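**Kevance** is a documentary film directed by Genalyn Sarmiento and edited by Rommel Umali. It follows the closing of the Hamdy, a single-screen movie theater in the river town of Harkcombe, and the attempt by former staff to finish a crime serial they had begun shooting in the building as teenagers. The running time is 144 minutes.

## Background

The Hamdy opened with 300 seats, later cut to 231 when the rear rows were removed to widen the projection booth. Sarmiento worked there as an usher. The serial, also called *Kevance*, was shot on consumer video after the last evening show, usually between 11 p.m. and 3 a.m. Seven of twelve planned chapters were completed. The remaining five existed only as scripts and a partial shot list.

## Production

Umali cataloged 3,479 separate shots from the original tapes before editing began. Several tapes had lost their control track and were transferred one field at a time. New interviews were filmed in Harkcombe in July, mostly in the lobby and the former ticket office. The missing chapters were not reshot in full. Chapters 8 and 9 are read aloud by the original cast, Chapter 10 is told through miniature sets, and the last two are summarized in title cards.

The score reuses organ cues written for the serial. Dialogue from the tapes is subtitled where the sound is too weak to follow.

## Release

The film was first shown in Harkcombe and then booked by small theaters in the region. A shorter television cut leaves out the Chapter 10 material and most of the footage on the sale of the building. Home video editions contain the seven finished chapters as a separate program, without restoration. 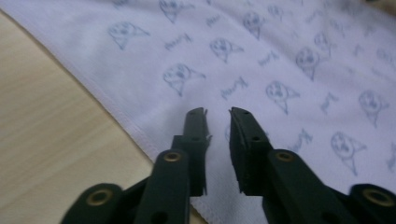 ## Related works

*Sukstead*, a short film by Umali, uses unused interview footage from the same production. It deals only with the projection equipment and has no narration.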